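4.2 Where hand tools are kept

Storage advice for small gardens tends to assume that a tool with a fixed home gets put back there. We doubt this. Of the 3696 diary entries kept by households in Skoston, few mention a tool going back into its bag on the day it was used.
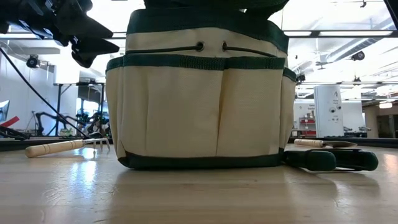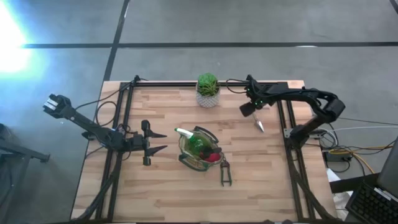

Figure 2. Small garden tools on a wooden tabletop: with a canvas tool bag (first picture) and with a potted succulent (second picture).

Skoston, 7/22/25

The bag in Figure 2 has outer pockets, and earlier work by the Runstead group treats pockets as the feature that matters most. The evidence is thin. Their claim rests on nine households, two of which dropped out before January, and pocket use was reported from memory. A hand rake or a trowel can lie beside a bag as easily as in it - and our diaries suggest it often does.

Indoor plants complicate things further. A single succulent needs a trowel perhaps twice a year, so the Probert scale, which scores tidiness by how often tools are put back, says little about such owners. We report scores for them in Table 3 but would not lean on them.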